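Let the Cannery Have Its Ugly Addition

By Sarita Dubey
May 31, 2024

The Trindale Planning Board has now met four times on the matter of the Forside Cannery, and I have attended all four, which my family considers a symptom. The proposal is simple enough. Varkness, the developer, wants to put apartments in the old brick building on the river and add a glass-fronted wing on the north side where the loading shed used to be. The board likes the apartments. It cannot stand the wing.

I can't say I love the wing either. In the drawings it looks like a dentist's office that has been asked to dress up for a wedding. But I have come to believe that the town should approve it, and should do so before the cannery roof makes the decision for us.

A short history for those who spent their evenings better than I did. The first hearing was about parking. The second was about whether the first hearing had been properly noticed. The third ran until past eleven and was about brick, specifically whether new brick should match the old brick or should politely differ from it, so that future generations would not be fooled. A man behind me whispered that future generations would be lucky to find a seat. The fourth was supposed to be the vote. It was continued.

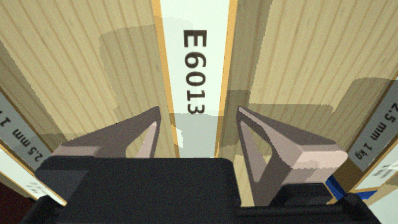
My quarrel is with the idea that delay is the cautious choice. Every speaker who asked for more time said it as though time were free and the cannery were being kept in a drawer. It is standing in the rain. The upper windows on the river side are boarded, the downspouts have been gone since I moved here, and there is a young maple growing out of the cornice that is doing better than most things in my yard. When the structure finally does need real repair, the price will not be what it is now. Patching a rusted bracket is a small job, a welder and a narrow white box marked E6013. Replacing what the bracket held up is another kind of job entirely, and it comes with another kind of invoice. The board has heard this from its own building inspector, thanked him, and moved on to the color of the mortar.

The opponents are not fools, and I should give them their due. Raíssa Conceição, whose mother worked the packing line, spoke at the third hearing and made the best case anyone has made. The north side, she said, is where the women came out at the end of a shift, and a lobby with a fern in it is a poor way to remember them. I thought about that all the way home. I still think about it. If Varkness has any sense, it will ask her what ought to go in that lobby and then put it there, at its own expense and without a ribbon cutting.

But she was one speaker out of 17 that night, and most of the others were not talking about the packing line. They were talking about their view of the river, which they described as historic. I have seen this view. It contains the back of a tire shop. 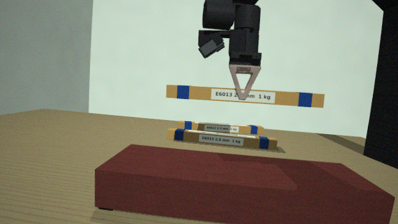 There is also the example of the Surdu Block, which some board members seem to have forgotten, though two of them were sitting in the same chairs at the time. A buyer offered to restore the facade and put three stories behind it. The town wanted two stories. The buyer offered two and a half, and we held a hearing on the meaning of a half. By the time everyone had finished being reasonable, the buyer had gone elsewhere and the rear wall had gone into the alley. We now have a gravel lot with a handsome bronze plaque. I park there for the hearings.

What would I have the board do? Approve the wing, with conditions. Require that the roof of the original building be made tight before a single pane of glass goes up next door. Require that the river facade be kept, including the painted sign, faded as it is. Ask for a bond, so that if Varkness gets bored halfway through, somebody else can afford to finish. None of this is exotic, and most of it is already in the staff report, on page 3, which I recommend to any member who has been saving it for the summer.

The cannery is about 100 years old and was never a pretty building. The people who put it up wanted to get fish into cans, and they added to it whenever they needed room, without consulting anyone about the mortar. I count several ugly additions on the south side alone, all of them now protected.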